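An Afternoon at the Heston Shared Workshop

December 10, 2023. I finally made it out to see the pipetting build Duyên Khổng keeps writing to me about, and I'm so glad I went! 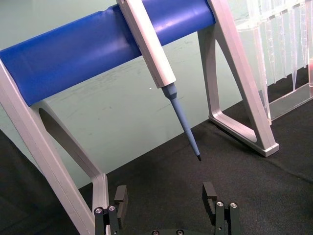
The bench

They work on a black, cloth-like surface with a pale green backdrop behind it, and the pipette hangs from a fat blue bar between two silver-gray stands. Chiến Tô drew the gripper fingers himself and is on version 8 (the older ones live in a coffee can, and he let me dig through it). The job sounds tiny: close on the pipette, lift it off the bar, bring it back. I could have watched it all day.

How it's going

Bảo Triệu logs every try in a notebook. They were at 472 when I arrived, and we added 27 more before dinner, with a lot of groaning and one very loud cheer. Approaching from below is the hard part, Bảo told me, and the wrist angle still needs work.

Getting there

Side door, past the bike racks, then up the stairs. Parts so far have cost them $112, not counting the arm. Mairéad Cronin is planning a proper open evening in April and I've already asked for a spot. Bring a sweater, the upstairs room is freezing.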